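Seit dem Frühling habe ich wieder einen Acker. Das Wort ist ein wenig zu groß, es sind 763 Quadratmeter am Rand von Woltisholm, aber in meiner Muttersprache gibt es zwischen Garten und Feld noch ein drittes Wort, das ich im Deutschen bis heute nicht gefunden habe. Also sage ich Acker, und die Nachbarn lächeln und sagen Parzelle.

Ich möchte heute über den Boden schreiben. Über das, was auf dem Boden wächst, schreiben schon viele, und sie schreiben es besser als ich.

Als ich die Fläche im März zum ersten Mal umgraben wollte, kam der Spaten nur eine Handbreit tief hinein. Danach war es, als würde ich auf einen Teller stoßen. Vorher hatte man auf dem Stück viele Jahre Mais angebaut, immer mit denselben schweren Maschinen und oft auch bei nassem Wetter. Man nennt das Ergebnis eine Pflugsohle. Das Wort gefällt mir, obwohl die Sache mir nicht gefällt. Unter der lockeren Schicht liegt eine zweite, die so fest zusammengedrückt ist, dass die Wurzeln zur Seite ausweichen. Ich habe eine alte Maiswurzel ausgegraben, die wirklich in einem rechten Winkel gewachsen war.

Im Winter steht auf einem solchen Boden das Wasser, im Sommer fehlt es. Beides hat denselben Grund, und trotzdem habe ich einige Wochen gebraucht, bis ich es verstanden habe. Nach einem kräftigen Regen im April blieb die Pfütze in der unteren Ecke 72 Stunden stehen. Ich bin jeden Morgen mit dem Fahrrad hingefahren und habe nachgeschaut, wie man nach einem Kranken schaut.

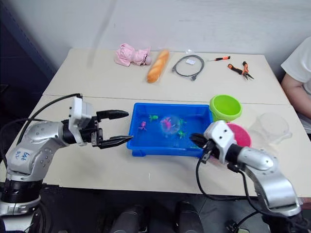 *Blaues Tablett mit kleinen Spielsachen, von beiden Seiten ein Roboterarm.*

Ich habe dann eine Probe ins Labor geschickt. Das Ergebnis kam auf zwei Seiten, von denen ich die erste verstanden habe. Der Humusgehalt lag knapp unter 2 Prozent. Für einen sandigen Lehm ist das nicht dramatisch, hat mir die Dame am Telefon erklärt, aber man soll sich auch nicht darüber freuen. Der pH-Wert war in Ordnung. Phosphor war mehr als genug vorhanden, wahrscheinlich von der vielen Gülle in früheren Jahren.

Die Zahl, die mich am meisten beschäftigt hat, stand aber auf keinem Laborblatt. Es gibt eine einfache Methode, die Regenwürmer zu zählen. Man löst Senfpulver in Wasser auf, gießt die Mischung langsam auf ein abgestecktes Quadrat und wartet. Die Würmer mögen den Senf nicht und kommen nach oben. Man sammelt sie, spült sie gleich mit klarem Wasser ab, zählt sie und setzt sie daneben wieder aus. Auf der alten Wiese hinter dem Zaun habe ich auf einem Quadratmeter 106 Tiere gezählt. Auf meinem Acker waren es vier, und einer davon sah nicht gesund aus.

Ich habe lange auf diese vier Würmer geschaut. In meiner Kindheit haben wir Würmer zum Angeln gesucht und mussten nie länger als ein paar Minuten graben. Niemand hat damals gedacht, dass man sie einmal vermissen könnte.

Was macht man nun? Im Verein in Judon, wo ich mir manchmal Geräte ausleihe, bekommt man auf diese Frage sehr verschiedene Antworten. Die einen sagen: tief lockern, mit der Maschine, einmal richtig, dann ist Ruhe. Die anderen sagen: auf keinen Fall, das machen die Pflanzen selbst, man muss ihnen nur Zeit geben. Ich bin von Natur aus vorsichtig und habe mich für einen Mittelweg entschieden. Einen Streifen habe ich mit der Grabegabel gelockert, ohne die Erde zu wenden. Für den Rest habe ich Gründüngung gesät.

Die Mischung heißt Flullero und kommt von einem kleinen Saatguthof, dem Hof Nassar, der sie nur im Frühjahr und im Spätsommer verkauft. Darin sind Ölrettich, Phacelia, Alexandrinerklee, Sommerwicke und noch etwas Kleines, Rundes, das ich bis zur Blüte nicht erkannt habe. Es war Leindotter. Der Ölrettich soll mit seiner Pfahlwurzel durch die harte Schicht kommen. Wenn er im Winter abfriert, bleibt ein Kanal zurück, den dann das Wasser und die Würmer benutzen können.

So steht es jedenfalls in den Büchern. Bei mir sind einige Rettiche tatsächlich nach unten gewachsen, andere haben sich wie der Mais umgedreht und schauten mit der Schulter aus der Erde heraus. Ich habe sie stehen gelassen. Auch ein krummer Rettich verfault irgendwann.

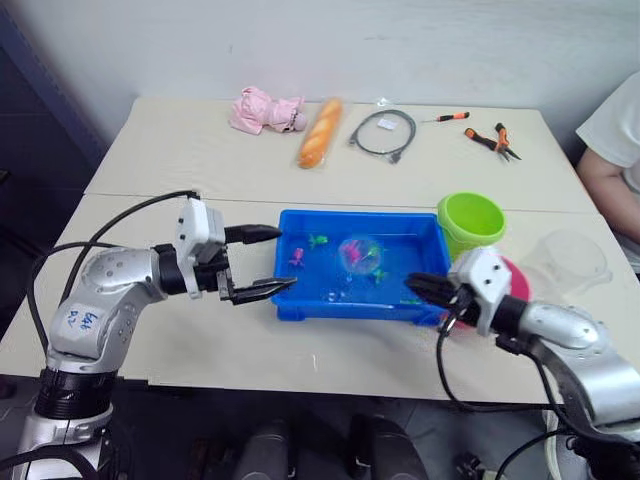 Mit dem Säen selbst hatte ich übrigens mehr Mühe als mit allem anderen. Die Samen sind unterschiedlich schwer, und wenn man den Eimer eine Weile trägt, liegen die feinen unten und die groben oben. Am Anfang der Reihe wuchs bei mir deshalb fast nur Wicke und am Ende fast nur Phacelia. Jetzt mische ich trockenen Sand dazu und rühre nach jeder Bahn einmal mit der Hand um. Dann harke ich flach ein und gehe mit einem Brett darüber.

Einen zweiten Fehler will ich auch nicht verschweigen. Ich habe im Mai gemulcht, mit frischem Rasenschnitt, und zwar viel zu dick. Nach einer Woche hat es gerochen wie in einem Stall und die Schnecken haben ein Fest gefeiert. Der Schnitt muss zuerst anwelken, und dann streut man ihn so dünn, dass man die Erde noch ein bisschen durchsieht. Lieber kommt man öfter wieder. Auf dem gelockerten Streifen stehen jetzt Kartoffeln und ein paar Bohnen unter einer Decke aus altem Stroh, dort ist die Erde auch mittags noch feucht, wenn man die Finger hineinsteckt.

Manche Leser haben mich gefragt, ob sich diese Arbeit auf einer gepachteten Fläche überhaupt lohnt. Der Vertrag läuft fünf Jahre. Ich weiß es nicht. Humus wächst so langsam, dass man den Unterschied im Labor wohl erst am Ende der Pacht sehen wird, und vielleicht kommt danach wieder Mais. Diesen Gedanken habe ich meistens am Abend, wenn der Rücken wehtut. Am Morgen denke ich mehr an den Ölrettich.

Im Oktober werde ich die Würmer noch einmal zählen, an derselben Stelle und mit derselben Menge Senf – ich habe mir dafür vier Stöcke in die Erde gesteckt, mit rotem Band, damit ich sie im hohen Klee wiederfinde. Falls jemand von euch die Methode mit Zwiebelsaft schon einmal probiert hat: Schreibt mir bitte, in welchem Verhältnis ihr verdünnt habt. Im Internet habe ich drei verschiedene Angaben gefunden.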